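An afternoon at the Benbridge football open day
April 30, 2022

I had been promising myself a trip to Benbridge for years, ever since my cousin's boy went there for trials and came home talking about nothing but the food. So when the club announced an open day for supporters, I put my name down the same evening (and my brother's too, without asking him), and off we went on the early bus with a bag of oranges and far too many jackets.

We were met at the gate by Mekdes Tufa, who looks after the youth teams and must have the strongest voice in the whole district. She split us into groups of 20 and marched us first to the main pitch. It was relaid last August and they are very proud of it, and rightly so! You could hear the old fellows behind me sighing at how level it was. The under-15s were playing a practice game against the boys from Wamamer, and we stayed to watch the whole second half, even though the schedule said ten minutes.

Wamamer were ahead when we arrived. Then a small left back called Gudeta started running at people, and I mean really running, and Benbridge scored twice before the whistle. I asked Mekdes about him and she just laughed and told me to come back in two years.

From there we went indoors, where it was warmer, and got to ask our questions over tea.

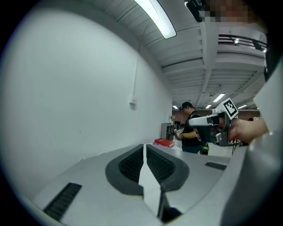
Indoors at Benbridge, with the conduit running down the white wall.

The club now has 335 young players on its books, boys and girls together, and up to 6 of them move into the senior squad in a good year. I thought that was rather few, and said so, but a father in our group pointed out that his own club had not brought up a single one since he was young himself. Vellus, the company with its name on the training shirts, pays for the buses to away games, and that matters a great deal to families who live out past the river.

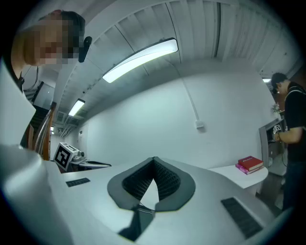

Berhanu Woldegiorgis, the goalkeeping coach, was the one I had hoped to meet, and he gave us close to an hour. He kept goal himself until his knee gave out, and he has firm ideas on the subject: stay on your feet, talk to your defenders all game long, and never blame them afterward for a goal you could have reached. He also wants his keepers to get their heads down and over the ball when they gather it, tilted forward much like the dark-haired person in the photo, and he made my brother try it with an orange until he had it right.

We missed the 5 o'clock bus, of course, and had to wait for the next one in the drizzle, sharing the bench with two of the Wamamer substitutes and the last of the oranges.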